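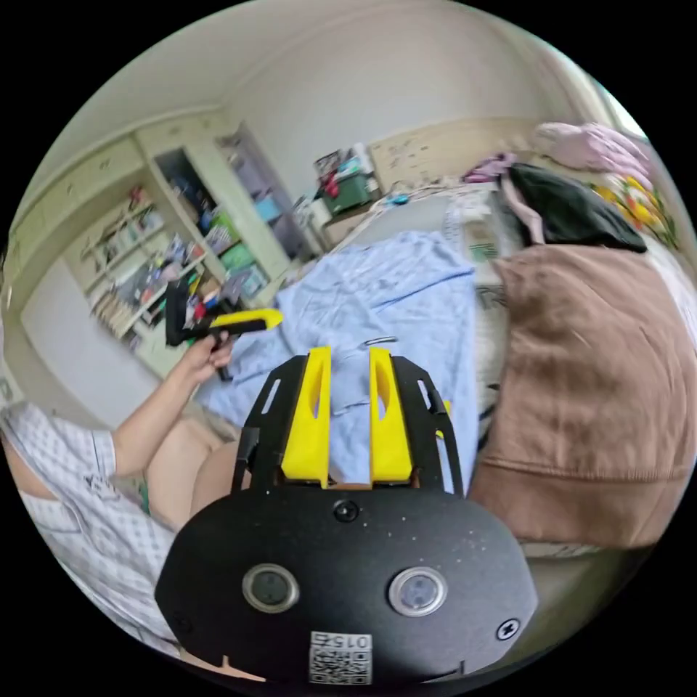 Laundry on the bed, with a hand-held gripper in each shot.

Buying hand-held grippers for household work: what to budget for

If you want a robot to fold clothes one day, somebody has to show it how, and for most small teams that means hand-held grippers used in an ordinary bedroom. These tips come from the kit list Celina Olszewski keeps for our home sessions. Updated 26 Oct 2019.

1. Buy in pairs

Cloth needs two hands. A single gripper will pick up a sock or a box, but a shirt or a towel wants holding at one side while the other is moved. Price everything as a pair from the start, including chargers and cases. We bought one Valness first to save money and waited 18 days for its partner.

2. Put money aside for fingers

Fingers are the part that wears. If yours are printed, cost the filament and the printer time, and keep two spare sets in the bag. Yellow or another bright colour is easy to find when one drops into the bedding. Slotted fingers take less material, but check the edges for burrs before they go near knitwear.

3. Label everything

Give each gripper a number and a printed code, and write both in a notebook along with the date of purchase. Stickers are cheap. Put the label where it can be read without turning the tool over, and order spares at the same time. 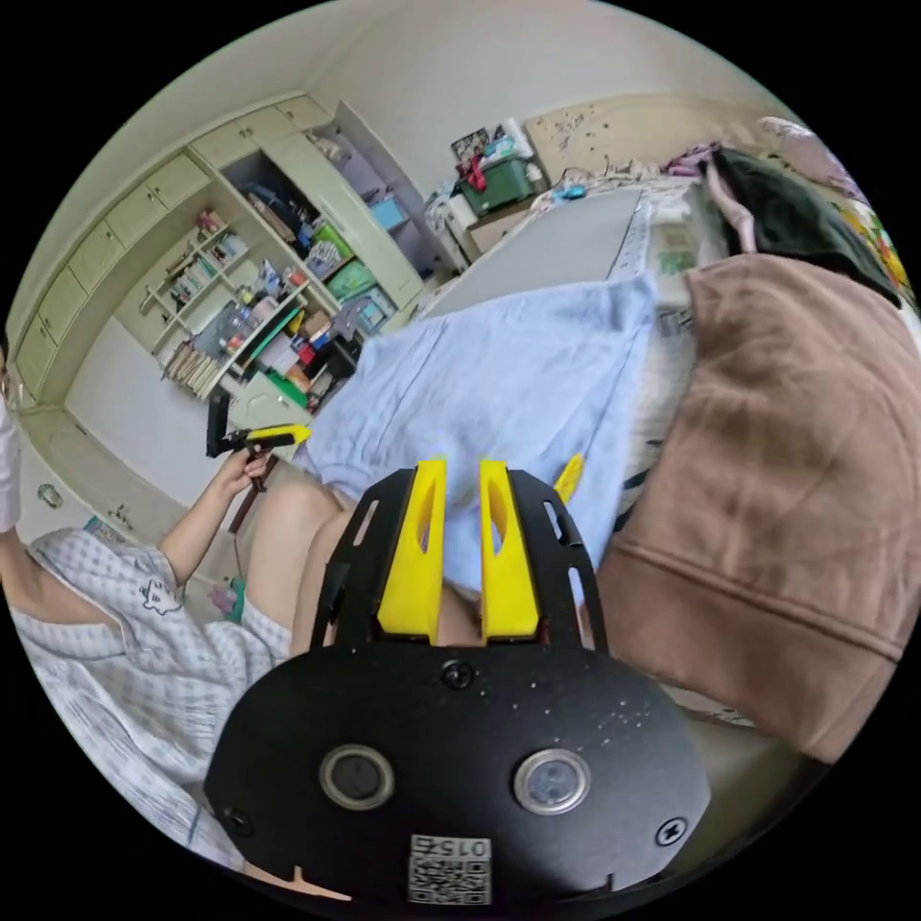 4. Plan for small rooms

Measure before you buy. Lukian Melnychuk reckons on 55 cm of clear space beside the bed for someone sitting down, and a wide lens so that the work stays in view at that distance. Lights on stands are seldom worth the money in a bedroom. A window does well enough for daytime sessions.

A bed makes a fair work surface for large items. For anything you want really flat, a folding table from Eklow or similar will do, but try it at the height you'll be sitting.

5. Allow for cleaning

Black plastic shows every speck of lint. Add lens cloths, a soft brush and a small blower to the order. Wipe the lenses before each session and do the plates weekly. Don't use furniture polish.

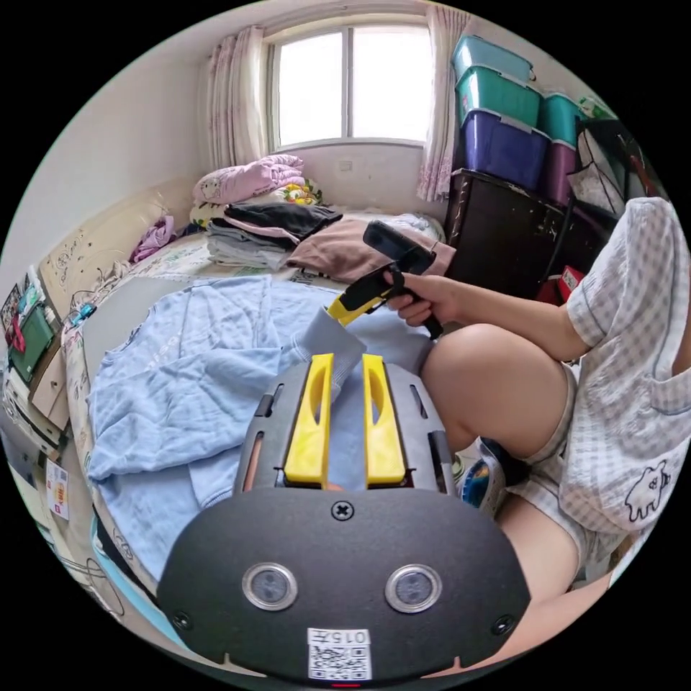
Check the screws while you have the brush out. Keep a screwdriver that fits them in the case, with a few spare screws in a lidded pot.

6. Keep something back

We hold 40 per cent of the first year's budget for repairs, storage and replacement parts. Yevhen Mykhailiuk goes over the figures each March, and any money left goes towards the next pair.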